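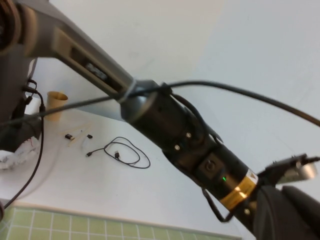
Search products Enter keyword or part number

Lepik two-arm bench cell for canteen and kitchen work

Lepik handles the stretch of kitchen work between the sink and the shelf: pots, lids, racks. Two arms share one bench, and the people on shift get those hours back for prep and serving. We built it with the crew at the Ivberg staff canteen, who put up with our early versions and told us exactly what was wrong with them.

The button on the wrist is there because Renata Bielecka kept asking for it. She runs the morning shift and wanted something to press on the arm itself – no walking to a screen with wet gloves on. The small green light sits right beside it, so you find both at a glance.

Lids were the hard part, and we love how they came out! A round steel lid is shiny and slippery, and it has to be gripped by the edge while it stands in the rack. Each arm does its own job, one at the lid and one at the pot.
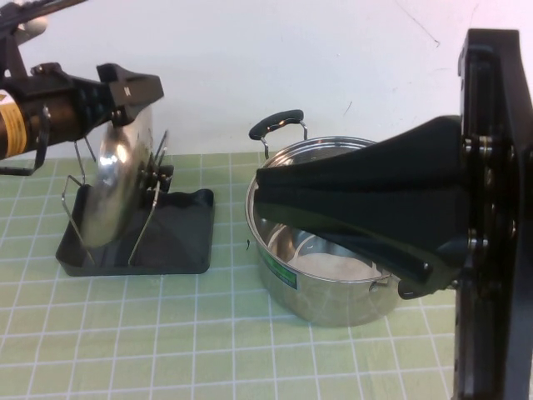
What changes on shift

Ivberg kept the same crew of 12. Mieczysław Sowa used to spend most afternoons stacking; now he sets up the bench, teaches new pots and plans the rack layout. Teaching a pot takes him 7 minutes. Two people per shift learn the cell, and training runs for 2 days on your own cookware, dents and all.

Supplied with the cell
Two arms with grippers
Gridded bench mat
Cable set
Printed shift guide, 88 pages

Bench visits: ask for Jocelyn Zacharias. Next open dates are in September.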